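Labortagebuch, Montag

Lesezeit: 4 Minuten

Wir verwenden Cookies, um die Seite zu verbessern. Mit der weiteren Nutzung stimmen Sie dem zu.

Um halb acht im Labor. Ich wollte vor den anderen anfangen, weil ab Mittag der Rechner für das Training gebraucht wird und die Aufzeichnung dann ruckelt. Erst die Kabel an beiden Handgreifern geprüft, dann die Kalibrierung. Links war sofort gut, rechts brauchte ich drei Anläufe. Eduard Beneš meint, das liege am Stecker. Ich glaube eher an die Schraube an der Halteplatte, die sich schon letzte Woche gelockert hatte. Nachgezogen, danach war Ruhe.

Stand der Dinge: Für die Aufgabe »Fliege« haben wir bis Freitag 337 Vorführungen gesammelt. Es geht darum, ob ein Modell, das nur aus Vorführungen mit Handgreifern lernt, später mit zwei Armen weiche Sachen aufnehmen, übergeben und ablegen kann. Mit den Würfeln und Bechern im Frühjahr war das keine große Frage. Stoff ist etwas anderes, er hängt jedes Mal anders, und beim Band weiß man vorher nie, wohin es sich dreht.

Die ersten Netze haben wir auf den alten Daten trainiert, bei denen jeder von uns die Fliege gegriffen hat, wie er wollte. Mal an der Schleife, mal am Band, mal von oben, mal schräg. Ergebnis am Arm: 41 Prozent erfolgreiche Übergaben. Die Fehler waren fast immer dieselben. Der Greifer fährt zwischen zwei möglichen Griffpunkten hin und her und schließt dann genau in der Mitte, wo nichts ist.

Deshalb seit voriger Woche die strengere Vorschrift. Gegriffen wird nur noch am Band, und zwar rechts. Die linke Hand wartet offen, bis das Teil über der Platte hängt. Erst dann die Übergabe. Keine Korrektur mitten in der Bewegung; wer daneben greift, bricht ab und fängt neu an. Das ist langsamer und auf Dauer ziemlich eintönig, aber die Bahnen liegen in der Auswertung viel dichter beieinander.

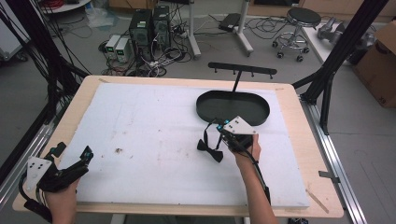
Vormittag: Aufnahmen

Von acht bis kurz nach elf durchgearbeitet, mit zwei Pausen. Nach einer Stunde werden die Unterarme schwer, das unterschätzt man bei den Dingern. Ich merke es daran, dass ich beim Anheben schneller werde, um es hinter mir zu haben. Diese Durchgänge erkennt man später in den Kurven. Ich habe mir im Protokoll einen Vermerk gemacht und werde die letzten vor der zweiten Pause wahrscheinlich streichen.

Die helle Schaumplatte bleibt vorerst liegen. Irnetti wollte sie gegen eine neue tauschen, weil sie Schrammen und einen Fleck hat. Ich bin dagegen, solange die Serie läuft. Das alte Modell hat einmal auf eine andere Unterlage schlechter reagiert, und ich will nicht zwei Sachen gleichzeitig ändern. Wir tauschen, wenn die Serie fertig ist, und machen daraus einen eigenen Versuch.

Zwischendurch ein Abbruch der Aufzeichnung, rechte Kamera ohne Zeitstempel. Neu gestartet, acht Durchgänge verloren. Ärgerlich, aber besser als letzte Woche, als wir es erst am Abend gemerkt haben.

Mittag: erste Auswertung

Das Netz vom Wochenende ist fertig. Es hat nur die Daten nach der neuen Vorschrift gesehen, also deutlich weniger als das alte. Wir haben es mit demselben Ablauf getestet wie vorher: gleiche Startpositionen, gleiche Fliege, Eduard hat abgelesen, ich habe zurückgelegt. Am Ende standen rund 90 Versuche im Protokoll. Die Übergabe klappte in gut zwei Dritteln der Fälle. Das Schwanken vor dem Griff ist fast weg.

Was bleibt, ist das Ablegen. Der linke Arm öffnet oft zu früh, das Band fällt dann verdreht herunter. In den Vorführungen sehe ich davon nichts, da lege ich sauber ab. Baumgart vermutet, dass der Zeitversatz zwischen Kamera und Greiferweite schuld ist. Das lässt sich prüfen, indem man die Greiferweite künstlich verschiebt und neu trainiert. Läuft heute Nacht.

Für den Bericht an Bukholm würde ich das Zwischenergebnis noch nicht verwenden. Eine Person, eine Fliege, ein Tisch, das ist dünn. Eduard sieht das anders und will wenigstens die Kurven zeigen – von mir aus, aber ohne Prozentzahl.

Offen für morgen

– Schraube rechts noch einmal kontrollieren, Sicherungslack besorgen
– Durchgänge vor der zweiten Pause ansehen und aussortieren
– Eduard soll dieselbe Serie aufnehmen, damit nicht alles von meiner Hand stammt
– Ergebnis vom Zeitversatz abwarten, vorher nichts Neues trainieren

Um sechs nach Hause. Rechter Daumen taub.

Kommentare (3)

Sakura: Habt ihr bei der alten Serie mal nach Person getrennt trainiert? Bei uns war das Schwanken weg, sobald nur noch einer vorgeführt hat, ganz ohne Griffvorschrift.

M. Irnetti: Die Platte kommt trotzdem neu.

tobi_k: Zum tauben Daumen: nach 20 Minuten wechseln, auch wenn es nervt. Hatte ich wochenlang.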